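Plastell Pictures Confirms Lodhi 2, Despite Everyone at the End of Lodhi Having Gone to Bed

Animated sequel moves to the night markets, with a new voice in the lead and a great many more noodles 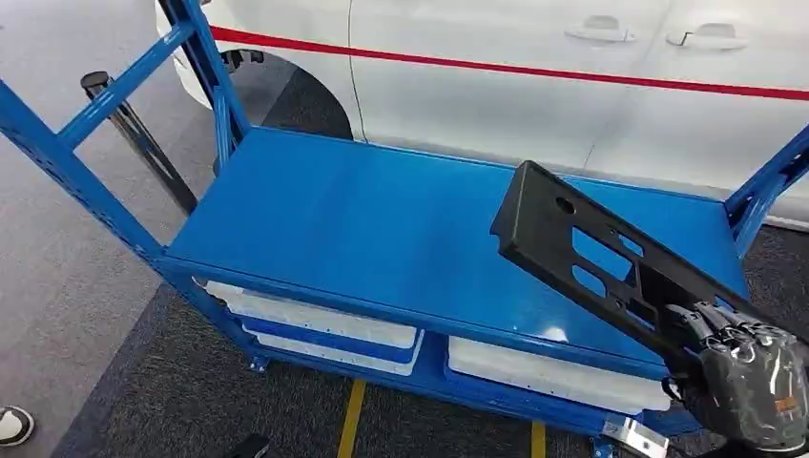
MELBOURNE, April: Plastell Pictures has confirmed that Lodhi, the feature about a water buffalo who inherits a suburban dry-cleaning business, will get a sequel. Lodhi 2: Pressed for Time is in production now and will open in Australian and New Zealand cinemas for the winter school holidays, when parents are known to be at their weakest.

The first film closed with its hero turning off the lights, locking the shop and telling the audience there was nothing more to say. The studio has since thought of something more to say.

Mehwish Dhanial returns as director and co-writer. Her script picks up three weeks after the events of the original, with Lodhi running a tidy and slightly dull business and sleeping through most afternoons. His peace ends when a customer drops off a coat belonging to the night market's most feared stallholder, a cassowary named Mrs Grestach, and the coat goes home with somebody else. Lodhi has until sunrise to get it back. He doesn't like running, and the market is on a hill.

"I said in every interview that there would never be a second one," Dhanial said. "I was very firm about it. I believe I used the word 'ridiculous'. Then I was stuck in a car park one night behind a man arguing with a dumpling van, and by the time I got home I had the first act. I would like to apologise to those interviewers, particularly the one who asked me twice."

Audiences will hear a change in the title role. Hemant Katiyar, who played the anxious delivery heron in the first film, steps up to voice Lodhi. The heron has been written out and is said to be doing well in Queensland.

Katiyar spent a month working on the character's voice, which sits a good deal lower than his own. He recorded most of his dialogue before breakfast, while he could still reach the bottom notes. The yawning was done after lunch and needed no direction.

"A buffalo is never in a hurry to finish a sentence," Katiyar said. "I talk fast, I always have, and in the first week they kept asking me to slow down. Then they asked me to slow down again. There is one line in the second act that takes so long I had a sip of tea in the middle of it. They kept the sip."

The teaser trailer, out this morning, is made up almost entirely of one scene. Lodhi stands in a queue. The queue moves forward. A possum pushes in. Lodhi considers the possum for longer than most trailers would allow, and the title appears. Viewers hoping for a plot summary are directed to the second trailer, which has one, along with an explosion that the director has asked us to describe as "mostly steam".

The market itself was the production's biggest job. The design team built 35 separate stalls, each with its own menu, its own lighting and its own grudge against the stall next door. Signs were painted by hand and scanned in. The crowd scenes draw on a library of 3000 animated background characters, among them a family of bandicoots who can be spotted looking for their parked car from the opening shot to the closing credits. They do find it. The studio is aware this is a spoiler and feels that younger viewers may appreciate knowing.

Steam, a minor concern in the first film, became a major one in the second. Between the irons and the noodle pots there is some form of it in nearly every shot, and the effects artists at Jondby, the Adelaide house handling simulation work, ended up sorting it into 14 types. These range from Kettle, Polite to Shirt, Angry. A fifteenth was proposed and voted down after a long meeting.

The film runs to 3 songs, fewer than the first. Dhanial cut the others after a test screening at which a boy in the second row asked, in a carrying voice, whether they were nearly finished. He will be thanked in the credits by his first name, with his mum's permission. The buffalo lullaby survives, as does a number performed by the cassowary while she sharpens a tent peg. Katiyar sings on one track and hums on another, and has described the humming as the stronger performance.

Parents who have the soundtrack to the original in the car, and who have had it in the car for some time, may wish to know that the new album will be released on the same day as the film and not a moment before.

Lodhi 2: Pressed for Time is expected to be rated PG for mild peril, some rude remarks about starch and one scene in which a beloved cardigan is put through the wrong cycle. The cardigan sequence was toned down following early feedback from adults.

A short film, The Heron Rings Home, will screen before the feature in selected cinemas. It is four minutes long and consists of a phone call.

Plastell Pictures makes animated features and television for family audiences from its studio in Melbourne's inner north. Its work includes Lodhi, the preschool series Bin Night, and a Christmas special that it has stopped being asked about.

Interview requests for Mehwish Dhanial and Hemant Katiyar can be sent to the Plastell publicity desk. Mr Katiyar is available from 10 am. He will do the voice if asked nicely, though not on radio before noon, when it comes out as the heron.

Stills, the teaser trailer and a poster in two sizes are available to accredited media on request. Please don't crop the possum.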